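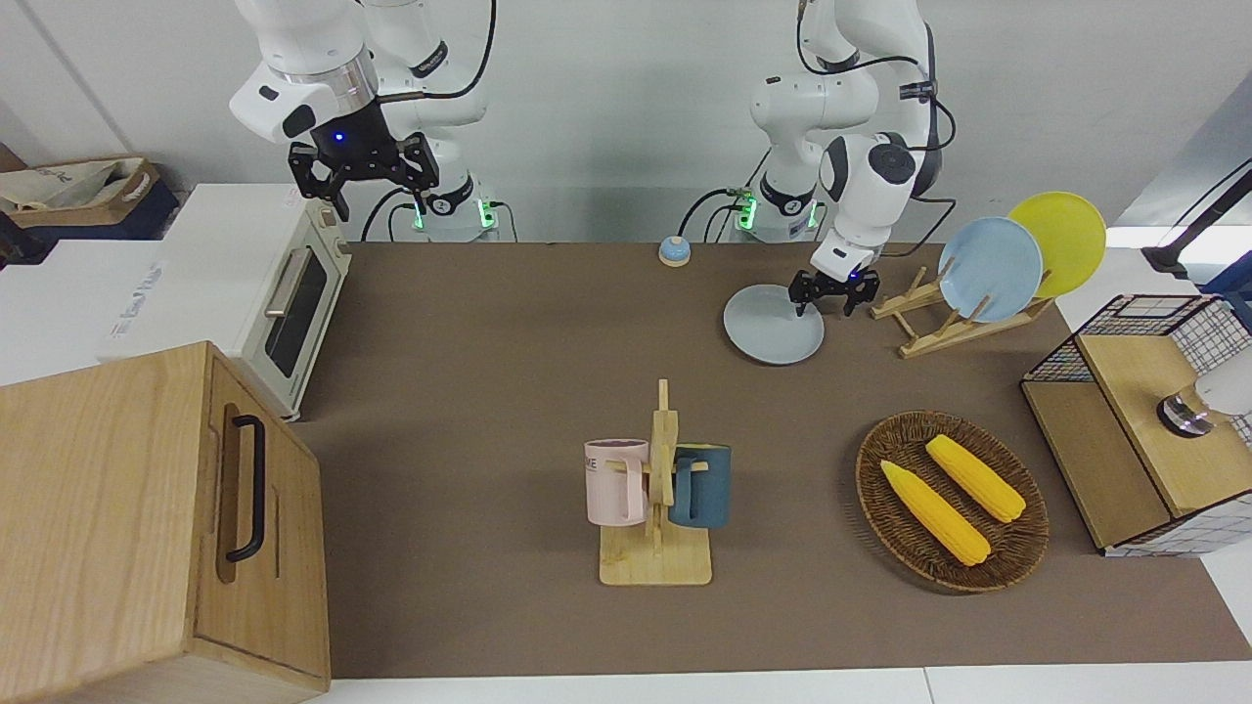
Nirnier is the planner that decides which arm goes where, and in what order, when two arms share one table. It takes a list of goals, a list of objects with poses, and a description of your robot, and it hands back motions that your controller can follow. It doesn't see anything by itself and it has no opinions about lunch. Most of the questions below come from people setting up a kitchen bench much like ours, with one gripper down on the far rim of a gray plate and the other waiting in the air over by the toaster oven, which is the sort of arrangement where two arms that are each perfectly sensible can still make a mess of things together.

Do I need Darel to run it?

No. Darel is our perception package and the two get along, but Nirnier will take object poses from anything that publishes them on time. If your poses arrive late, the planner will use the old ones with complete confidence.

Why does one arm just sit there?

It's holding. When both arms want the same patch of air, one gets the reservation and the other parks at its last safe pose. Open the timeline view and look for the gray bar. If the gray bar never ends, you probably have two goals that each wait for the other, and you should read the section on ordering before writing to us. We will only send you the link to it.

Can I turn the reservations off?

There's a flag. It's called allow_shared_volume, and we made it long to give you time to think while typing.

How long does planning take?

Our regression suite has 279 two-arm tasks. On the lab desktop, the slowest of them takes 1179 milliseconds to plan and the median is 51. The slow ones nearly all involve reaching past something tall. If your numbers are much worse, check whether you've loaded the visual meshes as collision meshes. Everyone does this once. Laine Toom has done it twice and wrote the warning message you're about to see.

Why does it refuse to pick up a plate that is plainly right there?

A plate lying flat is mostly table as far as the collision checker is concerned. The fingers have to get close to the surface to grip the rim, and the default clearance says they can't. Set a contact exception for the plate and the table, and keep it to that pair. Please don't set the clearance to zero for the whole workspace – we have met the people who did, and they were shopping for fingertips.

Rim grasps also come with a preferred approach side. If the planner insists on the far rim and you would like the near one, lower the near side's cost. It isn't being stubborn, it's adding up numbers you gave it.

How should I model a mug tree?

As a post, a base and separate pegs. A single box around the whole thing is quicker to type and means no gripper will ever be allowed near a mug. A hanging mug also needs an exit direction, so the planner knows the handle has to clear the peg before anything moves sideways. There is a template in the tools folder called peg_exit. Copy it and change the length.
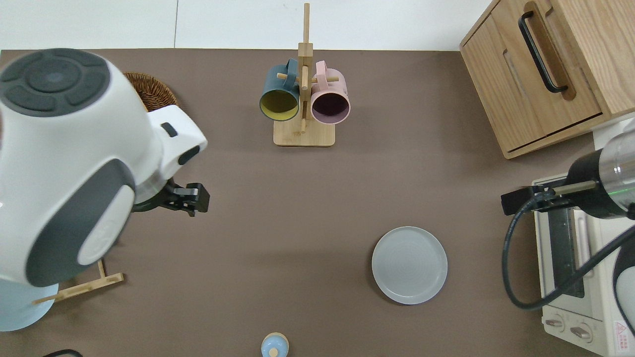

Dalia Abdelaziz wrote in to say that the exit direction is fine until you have mugs facing opposite ways, and that she ended up giving each peg its own frame and letting the planner sort it out. She also asked us to stop calling this "advanced usage," as it took her ten minutes and the page on advanced usage took her an hour. We've moved it to the basics page.

What about cables?

Nirnier treats a cable as a fat, pessimistic tube around the arm. You can shrink it per joint. A slack loop that swings wide is still your problem, and a cable clip remains better than any code we've shipped.

Does it work with the Zevix controller?

Yes, over the streaming interface. Leave the controller's own smoothing off. Two smoothers in a row produce a motion that is very graceful and ends up somewhere else.

My plan was fine in Morsy and wrong on the real arms. Why?

Morsy is a simulator and its tables are flat. Recheck the transform between the two arm bases first, then the table height, then the gripper length. After that, send us the log file, including the first 1090 lines that everybody trims off. The startup settings are in there.

Is there a stop button in the software?

There's a pause button in the software. The stop button should be red, physical and within reach of your hand. If you're reading this page to find out where yours is, close the page and go look.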